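Local History Sources, Handout 6
Reading old reports of mine accidents
Course notes, version of 18 Apr 2019

Last time we looked at parish registers. In this unit we use newspapers and the company's accident book, and we compare them. Our case is the Vernedell pit, where water broke into the lower level in November 1883. The newspaper printed the story two days later. The accident book has only four lines about it.

Please read both texts before the class. Mark every place where the writer gives an opinion and does not say from whom he has it. Old reporters often mixed the words of a witness with their own.

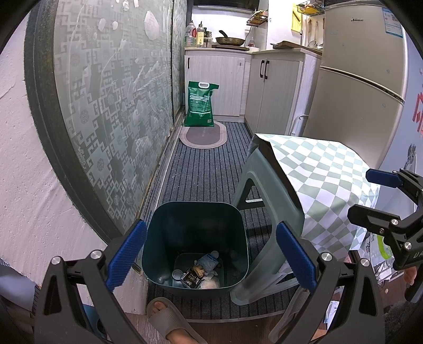 Why do the two sources give different numbers of men underground?
The newspaper took its number, 636, from the pay list, which included the surface workers. The accident book gives 411, and this is the number of lamps handed out that morning.

So a number can be correct and still answer another question. When you write your paper, say first what was counted, and by whom. Boys under 13 are a special difficulty, as some of them shared a lamp with the father and they do not appear in the book at all.

The inquest was opened at the inn and was adjourned after one hour. The jury came back 30 days later. We have the statement of the pumpman on page 59 of the reader. His spelling is kept as it was, also the place where he writes "wotter". 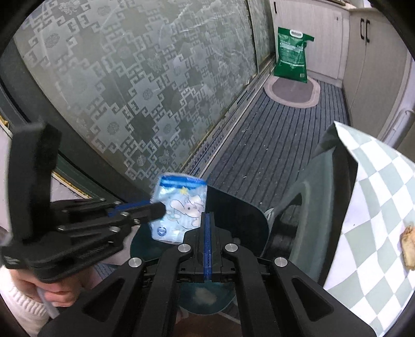 Edmund Jakubowski objected in the seminar that the pumpman was perhaps protecting himself, and that his statement should be read together with the engine log before we believe the hour he gives. I agree with this, and I have added the log to the reader.

For next time: one page, comparing the statement with the log. Write the source and page after each quotation.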